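4. Handling and cleaning the glossy shell

This section is for the white outer shell of the Gemesel lid and for the bowls of the same series. The inside parts are in section 5. Please read all the steps one time before you begin.

4.1 What you need

- a clean microfiber cloth, washed without fabric softener
- a second cloth, dry
- lukewarm water, 400 ml
- Undent polish, only if you have fine scratches
- a folded towel, bigger than the shell

Caution: Do not use paper towels. They feel soft, but on glossy plastic they leave thin lines which you will see later under a lamp.

4.2 Taking off the shell

1. Clear the table and lay the towel flat.
2. Hold the shell by the rim with one hand. Put the other hand under the curve.
3. Turn it to the left until it stops, then lift straight up.
4. Put it on the towel with the curved side up. The rim must lie on the towel all the way around.

Note: If the shell does not turn, do not pull. Wait until it has room temperature and try again. A warm shell is a little wider and can sit tight.

Lift with the flat part of your fingers and keep rings and bracelets away from the surface. Most scratches that come back to our workshop are near the rim, in the place where people grip it. 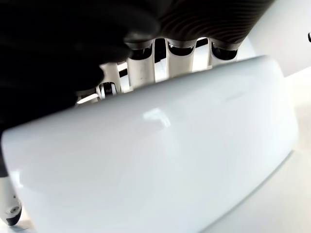 If you wear gloves, check them first for sand or crumbs. Knock them out over the sink, not over the towel. Rubber gloves with a rough palm hold well, but do not slide them along the shell. Open the hand fully before you move it to a new place.

4.3 Washing

1. Wet the first cloth and press it out well.
2. Wipe from the top of the curve down to the rim, in one direction. Do not rub in circles.
3. Rinse the cloth after every second pass.
4. Dry at once with the second cloth.

Caution: No alcohol, no glass cleaner, no dishwasher. The shine becomes cloudy and it cannot be repaired at home.

4.4 Looking for scratches

Stand near a window and tilt the shell slowly. A good surface shows the light as a smooth spot with soft edges. If the spot breaks into many small lines when it moves, there are fine scratches in this area. If it jumps at one point, you have probably found a dent or a crack, and you should not polish there.

1. For fine scratches, put a drop of Undent on the dry cloth.
2. Polish the place with light pressure for 17 seconds.
3. Let it rest, then wipe with a damp cloth.
4. Repeat one time if needed. More than two times makes the surface uneven.

Note: Bowls made before the change of material have the number 3535 under the base. Do not use polish on these. Water only.

4.5 Putting back

1. Check that the rim is dry on the inside also.
2. Lower the shell straight down and turn it to the right until you hear a click.
3. Press lightly on two opposite sides. It must not rock.

For storing without the base, wrap the shell in a cotton cloth and do not put more than 100 g on top of it.

Spare shells are ordered from Tutbridge. Questions about this section go to Lesego Mofokeng in the workshop. Please have the number from the base ready.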